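How to Check Your Own Grain Moisture Before You Call for the Combine

By Bushra Warraich 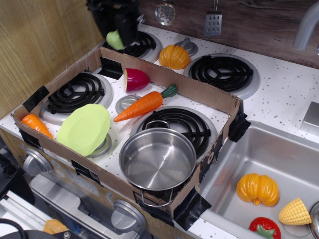
Every year somebody cuts a load of wheat a couple of days too soon, hauls it all the way to the elevator, and gets docked for it. I've done it myself, twice, and the second time I had my father-in-law in the passenger seat, so believe me when I say I have given this subject some thought! A moisture check at home takes less than half a morning and it can save you a long, quiet drive back.

These steps are for wheat and barley. You can use them for corn too, but corn comes in so much wetter that the drying takes a good deal longer, and I'd want a separate page for it.

What you'll need

A kitchen scale that reads to a tenth of a gram
A shallow metal baking pan
An oven you trust (an oven thermometer helps if yours runs hot, as mine does)
A clean bucket with a lid
A hand mill or an old coffee grinder you don't plan to use for coffee again
A pencil and something to write on

Step 1. Walk the field

Please don't pull all your heads from the edge by the road. I know it's tempting, especially when the dew is still on and you've got your good boots on, but the edges ripen ahead of the middle and they'll fool you every time. Stop at 10 places, and make sure a few of them are in the low ground. Our field at Gradach has a dip along the north side that stays green well after the rest has turned, and if I skipped it I'd get a lovely number that meant nothing.

Wait until the dew has burned off. Early afternoon is best.

Step 2. Rub out the grain

Rub the heads between your palms over the bucket and blow the chaff away. Keep the lid on between stops so the grain doesn't dry in the sun while you're walking. When you have a few good handfuls, stir it all together with your hand, right down to the bottom.

Step 3. Weigh it

Put the empty pan on the scale and write down what it weighs. Grind a portion of the grain coarsely, work quickly, and weigh out 100 grams into the pan. I like that amount for the plain reason that it makes the arithmetic easy at the end of a long day. Spread it thin.

Step 4. Dry it

Set the oven to 265 degrees Fahrenheit and leave the pan in for 2 hours. Let it cool just until you can handle it, then weigh it and take away the weight of the pan. Put it back for another half hour and weigh again. If the number hasn't moved, you're finished. If it has, give it another half hour.

Step 5. Do the math

However many grams you lost, that's your moisture percentage. If you started with 100 grams and have 86.5 left, your grain was at 13.5 percent. Ask your buyer what they want to see, as it does differ from one place to the next.

Step 6. Do it again

Run a second sample from the same bucket. If the two results are more than half a point apart, something went wrong in the stirring or the weighing, and you should go back to Step 2 with a cup of coffee and a little patience.

A few things I've been asked

Raimo Vainio wrote to ask whether he could use the microwave. People do, but it's easy to scorch the grain, and once it's scorched you've lost weight that wasn't water. I stick with the oven.

Ankit Bisht wanted to know if he should bother when he already owns a handheld meter. I would, once a season! Test the same bucket both ways and write the difference on a piece of tape on the back of the meter. Mine reads a little low on barley and has for years.

If you're storing the grain at home, check it again after it's been in the bin a while, and once more in February when the weather starts swinging back and forth. Pull from the center as well as the top.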